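Stream Watch Volunteer Manual
Section 4: Setting Up the Temperature Logger

Read this section before you take the Fodance logger to your station. Most of the set-up is done at home, at a table, the day before you go out. Allow an hour the first time.

Your kit contains the logger, a Zokon housing with screw cap, 2 AA batteries, a steel cable with a crimped loop, a numbered tag and a station card. If anything is missing, write to the kit desk before you start. Do not substitute your own cable.

4.1 Prepare the logger

1. Clear enough table space to lay every part out. Check each one against the packing slip.

2. Unscrew the battery door with a coin. Fit both batteries with the plus ends facing the hinge.

3. Press and hold the side button until the green light blinks. Let go.

4. Set the clock to standard time. Leave it on standard time all year, including July.

5. Set the interval to hourly. Memory holds 3,000 readings, so an hourly logger will run a little over four months before it is full.

Note: A red light at step 3 means low voltage. Try new batteries before you report a fault.

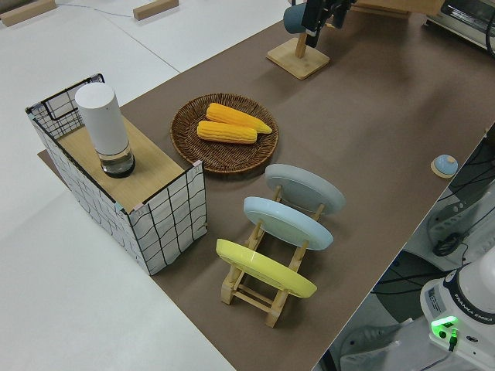 6. Enter your station number from the card. Numbers run from 1 to 281, and leading zeros are required — station 9 is entered as 009.

7. Press the side button twice to save. The display shows the station number, then goes blank. A blank display is normal while the logger is running.

4.2 Check against the ice bath

All loggers are checked at the freezing point before they go in the water. A logger that reads off by a small amount can still be used as long as we know the amount.

1. Fill a bowl with crushed ice and add just enough cold tap water to fill the gaps. Stir.

2. Put the logger in without its housing. Hold it off the bottom with a spoon.

3. Wait fifteen minutes, stirring now and then. Add ice if you see it floating free.

4. Press the side button once and write the reading on the station card under "Ice check." Include the minus sign if there is one.

Caution: The battery door is sealed but the side button is not rated for hot water. Never check the logger in anything warmer than your hand. 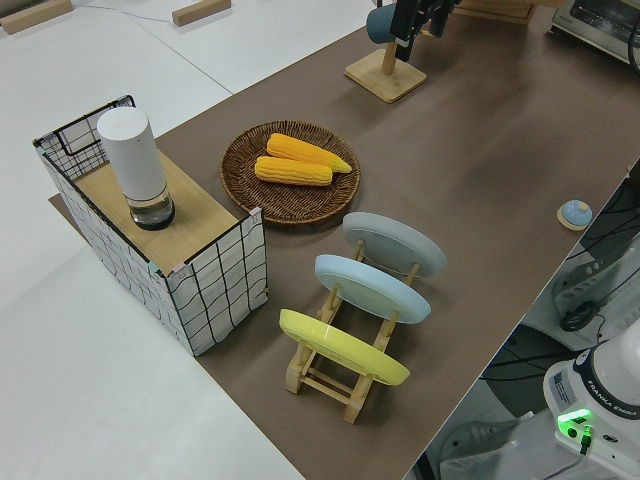
Figure 4-2. White container on a wooden board, with a round wicker tray to the right.

4.3 Close the housing

1. Dry the logger and wipe the rubber ring. One hair or grain of sand across the ring will let water in.

2. Put a thin smear of the supplied grease on the ring. More grease does not make a better seal.

3. Slide the logger in with the sensor end toward the holes. Screw the cap down by hand until it stops. Do not use pliers.

4. Run the cable through the cap eye and back through its own loop. Attach the numbered tag. 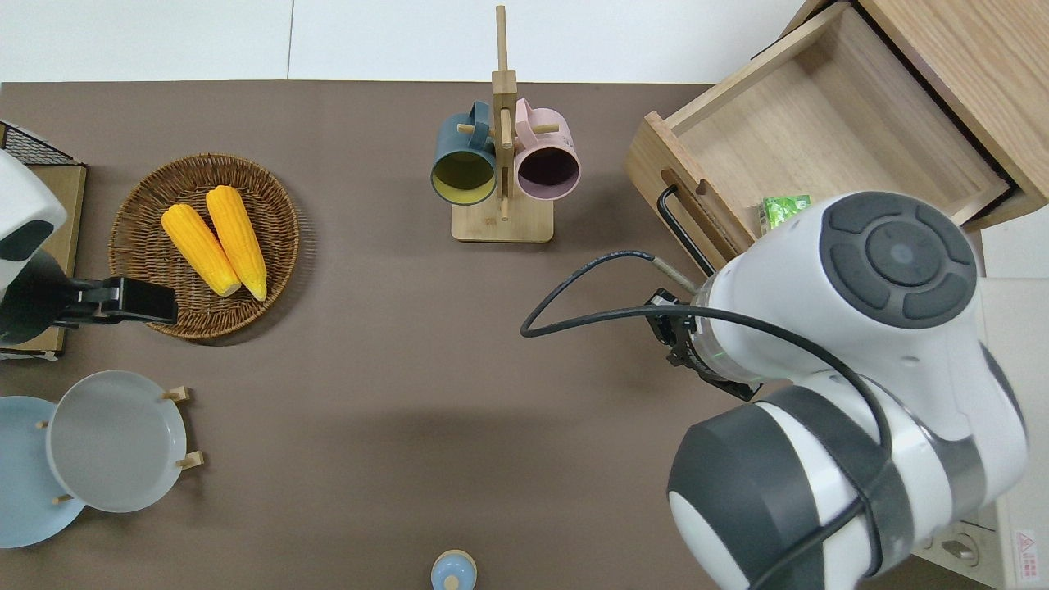 Jomar Abella reports that the cap on the older gray housings can feel tight a half turn too early, and suggests backing it off once and closing it again. We have added this to the training for Nikolaidis Creek, where the gray housings are still in use.

4.4 Place the logger

1. Go out with a partner. Do not enter the water if it is above your knees or if you cannot see the bottom.

2. Pick a spot with steady flow and shade. Avoid pools, pipe outlets and places where a side stream comes in.

3. Loop the cable around a root or a boulder that will still be there after high water. Tuck the housing low on the downstream side.

4. Take one hand thermometer reading next to the logger. Write down the reading and the time.

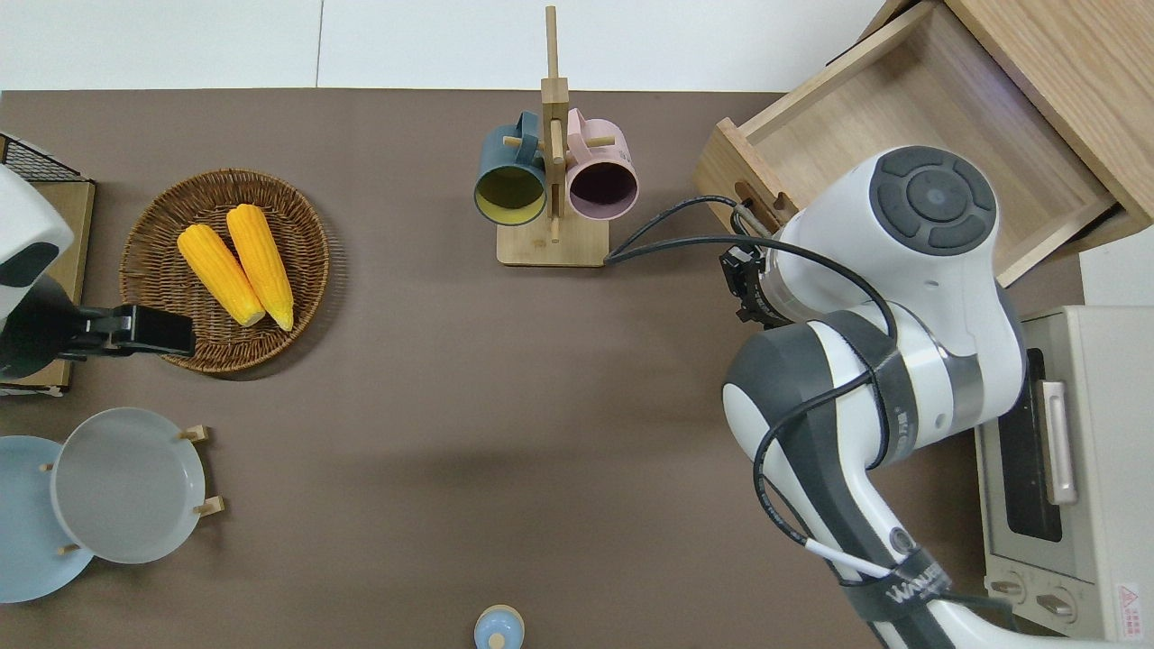

5. Photograph the spot from the bank, looking upstream, and again looking down. Include something that will not move, such as a bridge post. Whoever collects the logger may not be you.

6. Send in your card by Sunday evening. Cards go to Ourania Gavalas at the kit desk.

Note: If you lose a logger, report it anyway. The station card and the hand reading are still entered in the record.

4.5 If the file looks short

A file of 472 readings or fewer from a full season usually means a loose battery. Keep the file, do not clear the memory, and send the logger back in its housing. Downloading is covered in Section 5.

Related sections
Section 3: Choosing and Getting Permission for a Station
Section 5: Downloading and Sending Your Data
Section 6: Winter Storage
Station card (print version)

2 comments | Share this page

Skirnberg Stream Watch | Contact the kit desk | Back to top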